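Why people sometimes say one thing and mean another
Listening and talking, part 3

When you like somebody, you can tell them in plain words. Many people do not. They use a hint, which is a sentence that carries a second meaning underneath the first. This page explains how hints work between people who like each other, why they fail, and what you can do when you are not sure what somebody meant.

What is a hint?

A hint has two layers. The top layer is what the words say. The bottom layer is what the speaker hopes you will understand.

Suppose a girl in your class says, "I haven't got anyone to sit with on the coach." The top layer is a fact about seats. The bottom layer may be a question: will you sit with me? It may also be just a fact about seats. The words are the same in both cases, and you have to use other information to decide.

Grown-ups do this too. A man who asks a friend whether she has seen a certain film may want to know whether she has seen it. He may also want to go with her.

Why not say it plainly?

The main reason is risk. If you ask a plain question, you can get a plain "no", and a plain "no" can hurt. With a hint, both people can pretend that only the top layer was there. The girl on the coach can say she was only talking about seats. The other person can say, "Oh, there's a space at the back," and the two of them can stay on good terms.

The word for this is "deniable". A deniable message is one you can take back without admitting that you sent it.

There is a cost. The easier a message is to take back, the easier it is to miss.

A worked case

Kamlesh Sisodia grew up in Eradlow, a small town with one bakery. When he was sixteen he liked a girl who worked there after school. Each afternoon at ten past four he bought a currant bun and told her that the walk home along the canal was very pleasant at that time of year. He meant: would you like to walk with me?

She answered that the towpath was muddy and that he ought to wear boots. She had heard the top layer only. He bought boots.

This went on until January, when the canal froze and he ran out of things to say about it. He then asked her directly. She said yes, and added that she had thought he was interested in canals. They walked as far as the bridge at Broltberg, had very little to talk about, and went back. They stayed friendly. He still does not like currants.

The hint failed because the two people did not share the same code. In some towns, a walk by the water is known by everybody to mean something. In Eradlow it was a way of getting home.

What makes a hint easier to read?

Three kinds of information help.

The first is the code. Families, schools and towns all have sayings that insiders understand. If you are new, you will miss some of them. You can ask a friend what a saying means.

The second is the voice and the face. A person who says something ordinary and then waits, looking at you, may be waiting for an answer to the bottom layer. Some people wait like that because they are shy or tired, so this clue is weak when it is the only one.

The third is repetition. Somebody who mentions the coach seats once has probably mentioned them by chance. Somebody who mentions them 2 days running may want a reply.

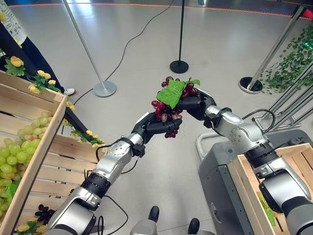
None of these gives you proof. A guess made from all three is better than a guess made from one, but it is still a guess, and you should be ready to drop it.

What to do if you are not sure

Ask a small, kind question. "Do you mean you'd like to sit together?" is enough. Ask it quietly and away from other people, so that the other person can answer without being watched.

Do not ask your whole table what they think. They have less information than you have, and the person who gave the hint may hear about it.

What to do if the answer is no

A "no" counts the first time. Do not treat it as a hint that means "yes". The same rule applies to "I'd rather not", "maybe another day" said with no day named, and moving away from you. Say "all right" and talk about something else.

You can say no as well. You do not need to give a reason, and you do not have to hold hands, hug or kiss anybody to be polite. If somebody keeps asking after you have said no, tell a grown-up you trust.

Words used on this page

Code: a set of meanings shared by a group.
Deniable: able to be taken back without admitting it.
Hint: a message with a second meaning underneath.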